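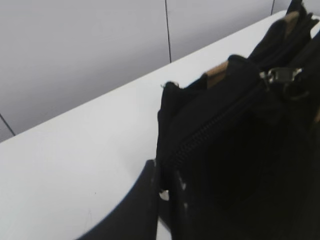
Open day, bag station — notes, November

Setup done by 8:40. Doors at 10. Josefien on the talk, me on the arm and the stop button. Milan Mulder came over from Van Beek with two of his people and stayed through the second block.

Task as shown to visitors: approach the black zip bag on the white table, close on the strap, lift, hold, set down, release. Same bag all day. We left the zipper alone except for one attempt at the end, see below.

Software was the Uleo build we froze last week. Josefien wanted the newer one for the smoother approach. I said no, since it had not been run on fabric. Episode counter read 2,412 at power-up and 2,791 at shutdown. The counter increments on every approach, including aborted ones, so the difference is not a lift count. I did not keep a separate tally in the first block, which was a mistake. In the second block I logged 64 full cycles by hand and 5 of those needed me to step in.

The 5, from the log sheet:
Three were missed straps. Fingers closed short of it and the arm went up empty.
One was a grip on the bag body instead of the strap. It held, but the bag swung and I stopped it before set-down.
One was a visitor leaning on the table during the approach. Table moved a little, arm tripped on contact force.

The wrist view was on the big monitor all day and got more attention than the arm. People wanted to know how it can find a black strap against a black bag with black fingers in front of it. Fair question. In that view the contrast is nearly all at the outline, where the bag meets the white tabletop. Inside the outline there is little to go on apart from the zipper teeth, and those are faint at some angles. Josefien explained this well using the live picture and I would keep it in the talk.

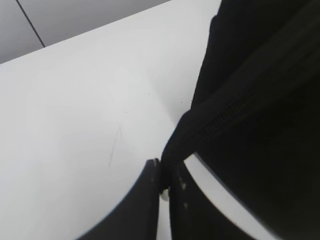
Mulder asked about grip force. I gave him the setting and told him it was chosen by hand for this bag and would not carry over to a heavier one. He asked for the same demo with two bags touching. We have not tried it. My guess is that the segmentation merges them and the approach point lands somewhere in between. Told him so. He would like to bring bags from his own line, and Josefien will arrange a half day for it.

He also asked whether the marks on the table are used as references. They are not. They are scuffs.

Zipper attempt: after the doors closed, 16:30, Josefien and I ran the Astura pull routine once on the same bag. Fingers found the pull but slid off as soon as the load came on. No second try, the finger surface is too smooth for a tab that size. Needs a different pad before it is worth more time.

Other things noticed:
Exposure on the wrist camera was set for the table. The dark parts of the bag lose all detail. Try one stop up and accept a blown-out table.
Approach speed was fine for visitors but slow for us. Leave it as is for demos.
The set-down drifts toward the wall over a long run. I re-centered the bag by hand between groups. Should be a scripted nudge.
The fence on the aisle side needs to be farther out. See the leaning visitor.
The Idska people next door had a printed sheet with cycle time and payload. We had nothing to hand out and were asked for both numbers all day.

To do:
Me: separate counter for completed lifts, exposure test, set-down drift.
Josefien: date with Van Beek, one-page sheet, ask Uleo if the newer build has any fabric runs behind it.
Either: pads for the fingers. Two sample sets are in the drawer under the bench, unlabeled. The softer one is the set from last spring.

Arm parked and powered down 17:15. Log sheet is in the binder, raw logs are on the station disk and not copied yet.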